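Durden Care Labels, version 3

README and data card

Contents: 2707 transcribed garment care labels, in English, typed by people who ought to have been doing the ironing.

What's in the file

One row per label. Columns are label_id, maker, garment, colour, fibre, text_as_printed and text_tidied. If you only read one column, make it text_as_printed. The tidied column was made by Ka-ming Liao and reflects Ka-ming's views on the semicolon.

Once tidied, the labels boil down to 1597 different wordings, which seems a lot of ways to say forty degrees. "Wash dark colours separately" alone turns up as "wash separately", "wash alone", "wash with like colours" and, on a Cattaneo scarf, "wash with friends".

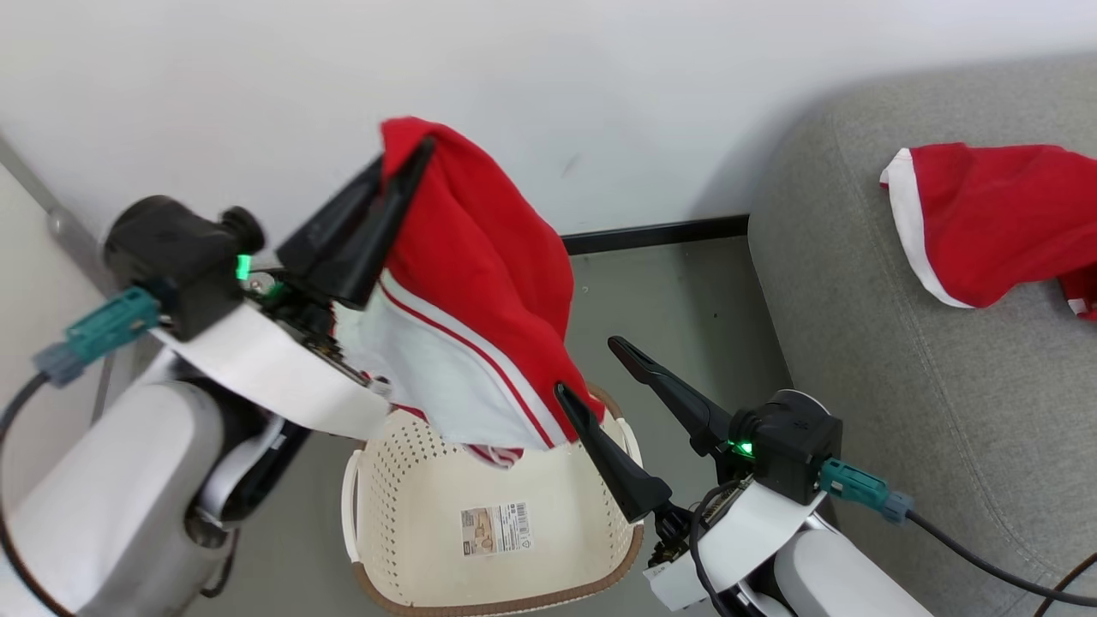 Shobha Thampi wrote to say that "wash with like colours" and "wash separately" are different instructions and should never have been merged, and that anyone who thinks otherwise has never owned a pink vest. They were split again in version 3. The pink vest is not in the data.

How the labels were collected

Contributors typed what they saw, including the mistakes. Labels too faded to read were entered as FADED, and labels that had been cut out for being itchy were entered as CUT. Please don't drop the CUT rows. They are the closest thing we have to customer feedback.

Symbols (the little tubs, triangles and crossed-out irons) are written out in words. The triangle means bleach. Half our contributors thought it meant "hang from a point".
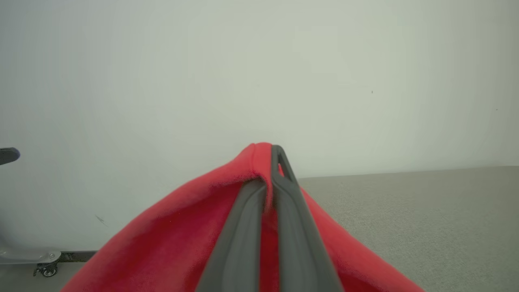

The colour column is the weakest part of the set and we know it. We asked for one everyday word per garment, and people sent us "brick", "post box" and "my old school". Fleece is the worst offender, because the pile changes shade as it folds: pinch up a piece of bright red and it goes coral on the outer slopes and crimson down inside. All such rows are now plain "red". The original words are kept in notes_colour for anyone writing a novel.

Known problems

Trudeck workwear is heavily over-represented. One contributor had a shed.

Bidari labels come in 2 printings with the same style number and different temperatures. We kept both and take no side.

"Dry flat" and "dry flat in shade" are treated as separate wordings. "Dry flat in the shade" is treated as the second one, after a long exchange of emails.

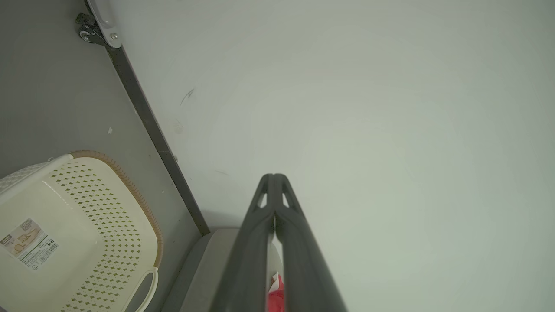
USES AND MISUSES

Good for: spelling checks, studies of short instructions, teaching people to clean a messy column of text.

Bad for: deciding how to wash anything. Fibre content is copied from the label and has not been tested, and text_tidied has lost at least one "do not" that we found in June and put back. There may be others. Read the label on your actual jumper. 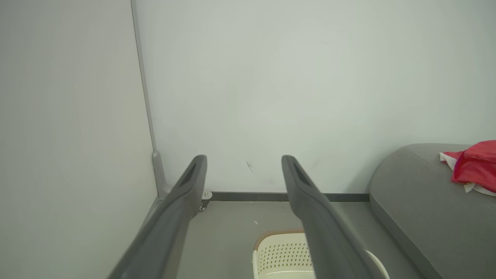 Open fingers, pale grey wall to the left.

Changes

Version 3: merged wordings split again (see Thampi, above). FADED is now in capitals everywhere.

Version 2: removed a row that was the label from a mattress.

Corrections are welcome by email. Quote the label_id, and please type the label exactly as printed, even if it hurts.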